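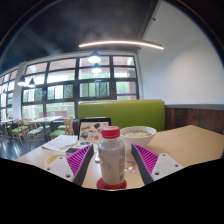 Dunstan répond tout de suite que non, la pince ne « tient » pas toute seule, faut un humain au bout, et que ceux qui venaient voir un robot serveur se sont trompés de jour.

ok mais alors l'affiche disait « journée portes ouvertes robotique de service ». Moi j'ai lu service = service à table. Suis venu de Losham exprès, 49 minutes de car.

--
mirabelle_k
Posté lundi, 18:12

Pareil. J'ai quand même trouvé ça bien. Les doigts avec les coussinets magenta, on peut appuyer dessus, c'est souple, ça plie un peu. Le gars de Jundex m'a laissé essayer sur un verre. Pas cassé !! Bon, j'ai serré comme une brute la première fois et il a fait une drôle de tête.

--
Tonton_Servo
Posté lundi, 18:20

La démo de 14 h ou celle de 16 h ? Parce que à 14 h c'était le bazar, les gens mangeaient encore, pas moyen d'approcher. À 16 h ils ont fait la petite bouteille, celle au bouchon rouge. Approche, prise, on lève, on repose sur le dessous de verre. Puis on recommence. Et encore. J'ai tenu 21 essais et je suis allé prendre un café.

--
mirabelle_k
Posté lundi, 18:23

16 h. Et oui c'est répétitif, mais c'est ça le boulot non ? Il expliquait que chaque passage sert, même les ratés.

--
gaspard.v
Posté lundi, 18:41

Je vais faire le rabat-joie. On vend ça comme de l'automatisation et au final c'est quelqu'un qui déplace une bouteille avec une pince à la main. Ma grand-mère a une pince pour attraper les bocaux, elle a pas ouvert ses portes pour autant.

Et personne m'a répondu quand j'ai demandé combien de temps avant que ça marche sur un vrai bras. « Ça dépend. » Merci.

--
Ashton Dunstan
Posté lundi, 18:55

Ça dépend, oui, désolé. C'est moi qui vous ai dit ça.

Je précise, vite fait, je suis entre deux rangements : la pince à main a les mêmes doigts que celle qu'on monte sur le bras Wesness. Même écartement, mêmes coussinets. Donc ce qu'on enregistre en la promenant dans une salle de resto, le bras peut s'en servir après. Dans un resto on ne peut pas trimballer le bras, trop lourd, et l'assureur a dit non avant la fin de ma phrase. La pince si.

Pour le délai : la bouteille, ça va. Le bol de soupe, non. Le bol plein je ne vous promets rien du tout.

--
gaspard.v
Posté lundi, 19:02

Ah ben voilà une réponse. Fallait le dire au micro.

--
Ashton Dunstan
Posté lundi, 19:04

Y avait pas de micro. Il devait y en avoir un.

--
Tonton_Servo
Posté lundi, 19:10

Question technique – les stries sur les coussinets, c'est dans quel sens par rapport à la prise ? Et c'est imprimé ou moulé ? J'ai essayé d'en refaire chez moi pour ma vieille pince Danladi, ça s'arrache au bout de 3 jours. Collé à la néoprène, peut être pas malin.

--
Ashton Dunstan
Posté lundi, 19:31

Moulé. Et on ne colle pas, on emboîte. Envoyez moi un mp, je vous passe les cotes. Pour le sens des stries on en a essayé plusieurs, je vous mettrai ça dans le message, c'est long à écrire sur un téléphone.

--
lou-anne
Posté lundi, 19:48

J'y étais avec ma classe (des 4e). Ils ont adoré, enfin, ceux qui ont pu essayer. Une seule pince pour tout le monde c'est vraiment peu. La file était énorme et j'en ai récupéré deux qui lisaient le menu en demandant si on restait manger.

Par contre le choix du lieu je trouve ça malin. Au labo l'an dernier c'était des cubes sur une table blanche, ils décrochaient au bout de cinq minutes. Avec des vrais trucs, la soupe, la boisson, ils comprennent tout de suite pourquoi c'est difficile. Un de mes élèves a demandé comment la machine sait que le bouchon se dévisse et que le bol non. J'avais pas la réponse.

--
gaspard.v
Posté lundi, 19:55

Pas d'accord sur le lieu. Joli, ok, mais on voit rien dès qu'on est trois autour de la table. Un labo au moins y a de la place et un écran. Et les grandes fenêtres en plein jour, pour les caméras ça doit être l'enfer, les reflets partout.

--
mirabelle_k
Posté lundi, 20:01

Justement !! Si ça marche que dans le noir avec un cube, à quoi ça sert

--
gaspard.v
Posté lundi, 20:03

À faire une démo que les gens peuvent voir, par exemple.

--
Tonton_Servo
Posté lundi, 20:15

Vous avez raison tous les deux, on peut passer à autre chose ? Quelqu'un sait s'ils refont une séance en octobre ? La dame à l'entrée m'a dit oui, le monsieur à la caisse m'a dit non.

--
Ashton Dunstan
Posté lundi, 20:40

En octobre oui, normalement. Avec deux pinces, j'ai noté pour la file. Et le bras Wesness cette fois, mais chez nous à l'atelier, pas au resto. Inscription par groupes, je posterai le lien ici quand il existera.

@lou-anne : la réponse pour votre élève c'est qu'elle ne le sait pas. On lui montre des gens qui dévissent, beaucoup. Dites lui de venir me voir.

--
lou-anne
Posté lundi, 20:52

Je transmets, il va être insupportable demain. Mettez nous sur la liste svp, on sera 14, plus moi.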